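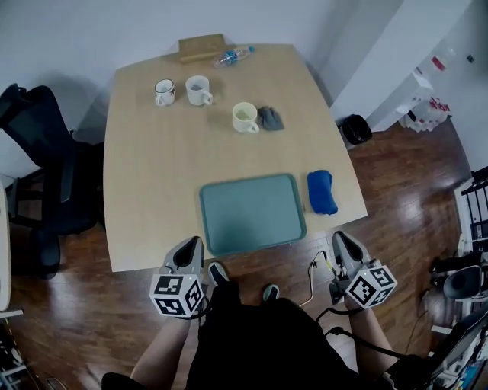 *Category: Baseball terms > Preseason and exhibition play*

**Split squad** (box score abbreviation **ss**, sometimes SS in older papers) is a term for a baseball club that divides its roster in two and plays two exhibition games on the same day, or at overlapping times. Almost always spring training. Each half counts as the full team in the exhibition standings, so a club can win and lose on one afternoon.

## Why clubs do it

Rosters are large in camp. Pitchers need innings, hitters need at-bats, and one nine-inning game doesn't have enough of either. A split day roughly doubles the work. Also helps fill out a schedule when there's an odd number of clubs in an area and somebody would otherwise sit.

Other uses:

- one half stays at the home park, other half takes the bus
- one half plays in a distant city for a promotional game, regulars usually sent there
- makeup of a rained-out exhibition without losing a practice day

## How the roster is divided

No fixed rule on how to cut it. Usual practice is for the manager to take one group and the bench coach, or a minor league manager, to take the other. Veterans tend to stay home and younger players tend to travel. Starting pitchers are assigned by whose turn it is. Catchers are the tight spot, because every pitcher on both sides has to throw to somebody, and this is one reason camps carry so many of them.

Players from minor league camp are often borrowed for the day to cover late innings. They may wear high numbers with no name on the back, and they sometimes don't appear on the printed roster sold at the gate. Scorers hate this.

Visiting clubs are normally expected to bring a few regulars. How many, and how strictly it gets enforced, varies by league and by year.

## Rules and scoring

Played under the ordinary exhibition rules of the league. Games can be shortened by agreement, and an inning may be stopped early when a pitcher has thrown too many pitches. Ties are allowed to stand. Statistics from both games go into the same spring totals for the club, but none of it carries into the regular season.

In line scores the "ss" goes in parentheses after the team name. If both clubs are split, both get it. A split squad of one club can in theory play the other split squad of the same club, but that is normally called an *intrasquad game* and isn't listed in the standings.

## Independent and semipro use

Smaller leagues picked up the term but use it loosely. In the Turcotte preseason series, a split squad only has to have 8 players from the club's own list, with the rest filled by tryout players. The series runs 19 games over its two parks and a tie goes in the table as half a win. Hestusell, the smallest club in it, brought 54 players to camp one spring and split on 8 separate dates, the most in the series so far. Its away half won more then the home half did.

Plerkex dropped split days after a season when both halves ran out of pitchers by the seventh. It now plays a morning and an evening game with the same roster, and the league lists this as a doubleheader.

## Confusion with other terms

- **B game**: informal, usually on a back field in the morning, often no score kept and no admission charged. A split squad game is on the official schedule.
- **Doubleheader**: same team, same opponent in most cases, one game after the other.
- **Taxi squad**: extra players kept near the club in case of need. Nothing to do with splitting.
- **SS** in a lineup means shortstop. Older box scores that print the team tag in capitals get misread becuase of this.

## Other sports

Hockey clubs do the same in their preseason and use the same words. Rare in basketball, where camp rosters are too small. The Hinulon indoor soccer league allows it for preseason friendlies only.

## See also

- Exhibition game
- Intrasquad game
- Non-roster invitee
- Spring training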